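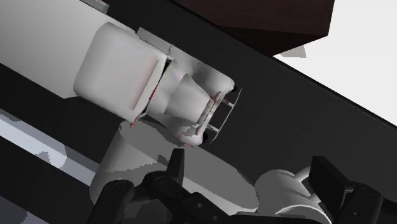
The lock gets blamed first, one tug master told us, and the berth gets blamed only when the lock log is put on the table next to it. Several other respondents made the same point in milder terms. We therefore begin the results with the two sets of records side by side, before turning to the interviews.

Home Current Issue Archive For Authors Search

4. Results

4.1 Waiting time at the lock and at the berth

The records from Stollthorpe cover 903 barge arrivals. Each arrival was logged by the lock office when the tow called in, when it entered the chamber and when it cleared the upper gate. The terminals at Kemeys and Brinis kept their own books, with a line for the time a barge was made fast and another for the time unloading began. Matching the two was slow work. The lock office logs a tow by the name of the tug, while the terminals log each barge by hull number, and a tow is often split below the lock when the water is low. Where a barge could not be matched with confidence, it was left out of the berth figures but kept in the lock figures.

The median wait at the lock was 38 minutes. This is shorter than most operators expected when we asked them beforehand. The wait at the berth was longer at both terminals and varied far more from one tow to the next. At Kemeys the delay built up in the early morning, when tows that had tied up overnight all moved at first light and reached the terminal before the crane crew came on. At Brinis there was no clear pattern by hour. Delays there followed the type of cargo, with crushed stone moving quickly and bagged material holding the berth well into the next shift.

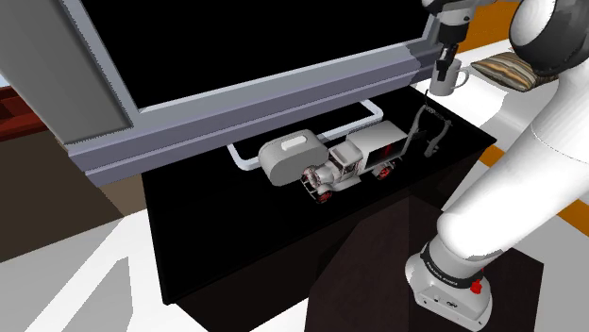

Figure 2. White model truck on a black TV stand, below the television (rendered).

4.2 Effect of the call-ahead rule

In February the lock office began asking tows to call in from the Filla bend instead of from the lower approach wall. The rule was voluntary. It was meant to give the lock staff time to set the chamber before the tow came into view, and the terminals were copied on the same radio message so that they could plan their crane crews.

Median waiting time at the lock fell by 15 minutes among the tows that called from the bend. Tows that kept calling from the wall saw almost no change. We do not read the whole of this difference as an effect of the rule. The tows that called early were mostly run by the larger operators, who also use the lock more often and tend to avoid the busy hours. When the comparison is limited to arrivals between midnight and 6 a.m., the gap narrows but does not close.

At the berths the rule made little difference. Kemeys had the early notice but no way to act on it, as the crane crew's start time is set by a yearly agreement. Brinis moved one crane operator to an earlier start for part of the period - the terminal could not say exactly which weeks - and so the before-and-after comparison there is weak.

4.3 Low water

Low water affected the lock and the berths in different ways. At the lock, split tows needed a second chamber cycle, and this accounts for most of the very long waits in the log. At the terminals, low water meant lighter barges. Each one unloaded faster, but more of them were needed for the same tonnage, and the time lost in shifting barges on and off the berth used up what had been gained in unloading.

Gate repairs closed the lock twice during the study. Arrivals on those days are left out of the medians above and are reported separately in the appendix, along with the unmatched hulls.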